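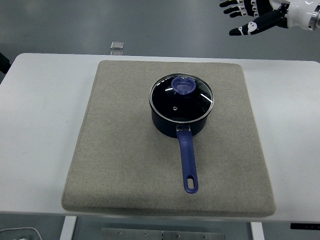 Posted by drainboard_dan, Thu 18 July, in Cookware & Stovetops

Subject: Are glass lids just a gimmick?

I need to replace a small saucepan and every single one in my price range comes with a glass lid. The dark navy ones with the steel rim are everywhere now. My old Hudec had a plain metal lid and I never once wished I could see through it. Two minutes into boiling anything the glass fogs up and you're lifting it anyway. So what am I paying for? Is there a real reason to want one, or did somebody decide they look nicer on the shelf?

For the record I mostly do rice, oatmeal and reheated soup. No fancy sauces.

***

kettlewise wrote:
They fog for a minute and then they clear up once the glass gets hot. Mine does, anyway. I can see whether the rice has stopped bubbling without letting the steam out. That alone is worth it to me.

***

drainboard_dan wrote:
Mine didn't clear. My sister-in-law's set doesn't clear either. It goes from fog to drips and you're looking at blurry white stuff through drips. I can hear when rice has stopped bubbling.

***

plain_oats wrote:
With Dan on this. Also the rim. Water gets in between the steel band and the glass and it never fully comes out. I had a Pordale lid that grew a brown line all the way around in its second year. Soaked it in vinegar, went at it with a toothbrush, ran it through the dishwasher on hot. Line's still there. The pan itself is fine.

***

lowsimmer wrote:
That brown line is usually cooked-on starch or oil and it's harmless. Try baking soda paste left overnight and a wooden toothpick. Worked on 2 of mine.

***

plain_oats wrote:
"Usually" is doing a lot of work there. I did the paste. I'd love to know how anyone can tell it's starch and not rust without taking the band off.

***

lowsimmer wrote:
If it's on decent stainless it shouldn't be rusting. If it is rusting, it's a cheap band. Neither one is the fault of the glass.

***

burner_four wrote:
Nobody has mentioned breakage yet. I've had one glass lid go in 9 years of cooking, and it went on the counter with nothing near it. One loud bang and little cubes all over the floor. I was finding them behind the stove in February. The company said I must have knocked it at some point. Maybe I did! But I've dropped metal lids down the basement stairs and they still fit.

***

kettlewise wrote:
One lid in nine years isn't much of a case. Tempered glass can go from a chip on the edge, and the band is there partly to protect that edge. Don't run cold water over it when it's hot and you'll be fine.

***

drainboard_dan wrote:
So the list is: don't cool it too fast, don't chip it, clean under the band with a toothpick, and wait for it to stop fogging. For oatmeal.

***

skillet_annex wrote:
Look at Skovport if you want metal. They still sell the lid by itself in 4 sizes. Measure the inside of the pan's lip and not the outside, I got that wrong the first time and had to send it back. I have one on a pan that came with glass and it sits fine. Rattles a little at a full boil.

***

burner_four wrote:
Skovport's knob gets hot enough to brand you, though. Fair warning.

***

skillet_annex wrote:
It does. I use a dish towel.

***

lowsimmer wrote:
I'd still take glass for anything with milk in it. You get a few seconds of warning before it climbs. With a metal lid the first you hear of it is the hiss.

***

drainboard_dan wrote:
OK, milk I'll give you. I make my oatmeal with water, but I can see it for people who don't.

***

plain_oats wrote:
You shouldn't have a lid on milk in the first place.

***

lowsimmer wrote:
Tell that to rice pudding.

***

newish_cook wrote:
Does the little steam hole matter? The Plesa pans have one and the reviews go on about it like it's the main feature. The page says it was tested over 1,000 boils, and doesn't say what they were testing for.

***

kettlewise wrote:
It cuts down on boilovers a bit. It also spits if the pan's too full.

***

drainboard_dan wrote:
1,000 boils of what? Water? I'd take the number off the page and put the price of a spare lid there.

Anyway, I'm leaning toward whichever pan is cheapest with the Skovport lid on top. If the glass one that comes with it survives the drawer I'll try it on something with milk and report back.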